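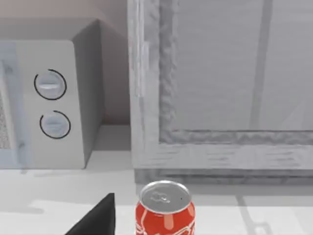 Handout 5: Recording Demonstrations by Teleoperation
Robot Learning Lab, spring term
Instructor: Yi-chun Ko

Read this before your lab slot in March. You will drive the simulated arm in the Vomov kitchen and record demonstrations for the two short tasks used in Homework 3.

1. Terms

A demonstration is one full run of a task, from reset to success or stop. It is stored as a list of time steps, each with the camera views, the joint positions, the gripper opening and the command you sent. In kinesthetic teaching you hold a real arm and move it yourself. In teleoperation you send commands from a separate device. This lab uses teleoperation only.

2. Working from the wrist view

The wrist camera sits close to the fingers, so near objects look large and are often only partly in view. With a soda can you may see the lid and pull tab and very little of the body. Use the side view to judge height and the wrist view for the last bit of alignment. If a finger is already beside the can, do not swing the wrist - back up first, then turn.

Wide objects need a different plan. A ridged oval bowl is too broad to grip across the middle, so you take it by the wall. Bring the fingers in slowly toward the rim, one inside and one outside, and close only when both are past the edge. Shadows on the white counter help a little with distance, but check the side view as well.

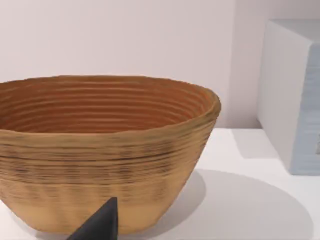 3. Recording steps

Log in at the Nillent station and load your group's scene file.
Press reset and wait for the arm to stop moving.
Start recording, then begin the task within 5 seconds.
Move at a steady pace. Long pauses teach the policy to pause.
Stop recording after the gripper opens and the arm has backed away.
Mark the run as success or failure. Keep the failures - we use them in the next lecture.

4. What to turn in

Each group turns in 30 successful runs per task, plus up to 19 failed ones. Split the driving between group members and write the driver's initials in the log. Random seed for all groups is 2611.

Reading for next time: course notes on behavior cloning, the section on compounding error.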